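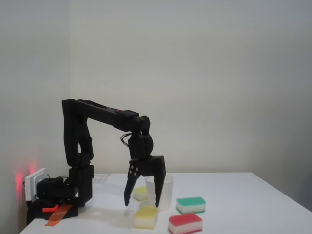 Chamado 1622 — Tarefa "arrumar pia": pinça não segura as esponjas com regularidade

Aberto em: 25 de junho de 2021
Responsável: Ravindra Mittal
Projeto: Prurnow
Prioridade: média

Sintoma
Em 16 tentativas de pegar uma esponja e colocá-la no copo branco, só 4 terminaram dentro. Nas demais, a esponja escapou na subida ou o copo tombou.

Ambiente
Braço fixado na mesa, pinça de dois dedos. Quatro esponjas: duas amarelas e brancas, uma verde e branca, uma vermelha e branca. Um copo. Controlador Vadov, configuração 821.

Análise
1. Calibração refeita. Sem mudança.
2. Força de fechamento reduzida. A esponja deixa de girar, mas cai no transporte.
3. Descida pelo lado oposto ao copo. O copo não tomba mais — falha restante só na preensão.
4. Esponja molhada: não testado.

Comentário (Zultwood)
O cliente pergunta se pode anunciar a função para uso doméstico. Resposta: não. Uma pessoa faz isso sem olhar; o braço ainda depende da posição inicial de cada peça.

Pendências
Trocar o revestimento dos dedos e repetir a série com as esponjas encostadas umas nas outras. Reavaliar em setembro.

Situação: aberto, aguardando peça.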